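**Guerreiro two-finger gripper kit, used for one semester in a student robotics club**

Rating: 3 out of 5

Our club bought the Guerreiro gripper for its entry in the PC assembly event at the Clenus student competition. The task list is short: seat a memory module, place a processor, close the socket, route one cable. We needed a gripper that could work inside a computer case without hitting the walls, and that first-year members could take apart and put back together. This review covers one semester of use on a Preltska training arm.

**Assembly**

The kit comes as flat metal parts, a bag of hex socket screws and a printed manual. The manual is adequate up to the linkage section, where two steps are in the wrong order. If you follow it as written, you fit the outer arm before the pivot screw and then have to remove the arm to reach the screw. We lost an evening to this.

All the main fasteners are hex socket type, and the key is included. It is soft. Ours rounded off in the first week and we replaced it with one from the hardware store. Apply threadlocker to the pivot screws before first use. The manual does not mention it, and our left pivot backed out after some 200 cycles.

**Control**

Position commands are simple and the sample code ran without changes. Force control is weaker. The setting runs from 0 to 4000 in raw units, with no conversion table, and anything under 200 does not move the fingers at all. We made our own table with a kitchen scale. The usable range for memory modules turned out to be narrow, and it shifted a little when the drive housing was warm.

The Zovedus driver package is the better choice if your team already uses it. It adds a stall check, and it reports finger position fast enough to stop on contact.

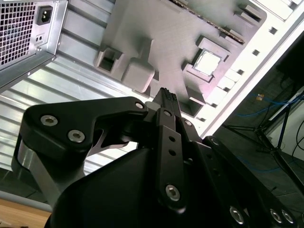

Reach inside the case is the main reason to pick this gripper over the cheaper parallel type. The center finger is long and tapers to a narrow toothed tip, so it can get down close to the board between the socket and the taller parts beside it. The side plate is the limiting part. It is wide and hooked, and with the case tilted it overlaps the ribbed side panel well before the fingertip has run out of travel. Plan approach paths around the plate, with the finger as a secondary check. We added a clearance margin of 3 mm to the plate in our collision model and left the finger as drawn.

The toothed tip holds the edge of a memory module well. It is a poor match for a processor, where teeth on a smooth metal lid give very little contact area. We printed a flat sleeve for that step - two parts, push fit - and it stayed on through practice.

**Wear**

The black finish has held up apart from light marks on the inside of the hook. Play at the center pivot is noticeable by hand but did not affect our placement results. Replacement fingers are sold in pairs only.

**Who should buy it**

Clubs with an arm already running and at least one member who can write a collision model. For a first gripper in a beginners' class, the force setting will cause trouble, and a parallel gripper is easier to teach with. I would order a second finger set and a decent hex key at the same time as the kit.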